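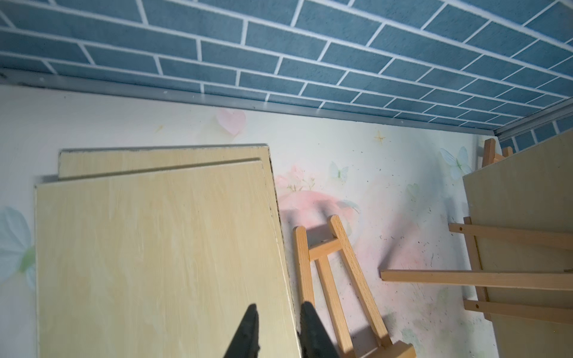 Macedo, 05/10/2019

The board task is the one I keep coming back to. It sounds trivial: take a thin wooden board by its edge, move it, set it on a small easel. By remote control it is slow work, and most of what goes wrong goes wrong in the last inch before the fingers close.

I run the sessions from the Setura console, two arms, one operator. Milagros Bermúdez does the other half of the shifts. We record joint positions, finger width and the camera streams together, and an episode is kept only if the operator marks it good at the end. The target for this task is 300 kept episodes. We have 58.

The edge is the problem. A finger has to go on either side of it, and from the wrist view there is very little to judge depth by. My habit now is to stop short, square the wrist to the edge, then advance in one motion. Milagros corrects as she goes. Her episodes are shorter than mine and have more small reversals in them. I don't know yet which style trains better -- we are keeping both and tagging the operator. 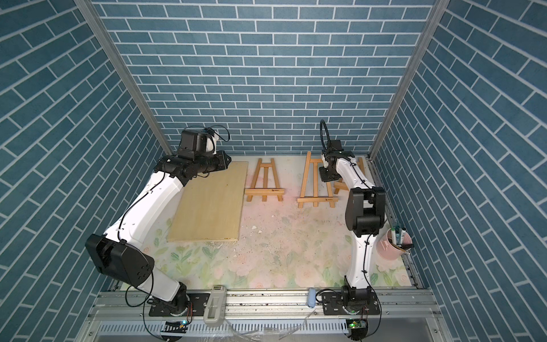

Both arms in the cell, left gripper over a corner of the board.

Lifting a board that lies flat is harder than taking one that leans. There is no free edge to get a finger behind. Pushing down on a corner and dragging works sometimes, but the boards are light and tend to rotate.

Two changes since January. I cut the master-to-arm scaling near the work, so a large hand movement gives a small gripper movement. I also stopped recording the idle time at the start of each episode. More than 2000 frames of the old set were an arm sitting still, and the first policy we trained learned to sit still very well.

Lizeth Londoño asked whether guiding the arms by hand would be quicker. For one arm, yes. For two I run out of hands, and my sleeves end up in every camera.

Next is the easels themselves. I want to try holding one steady with the right arm while the left places the board.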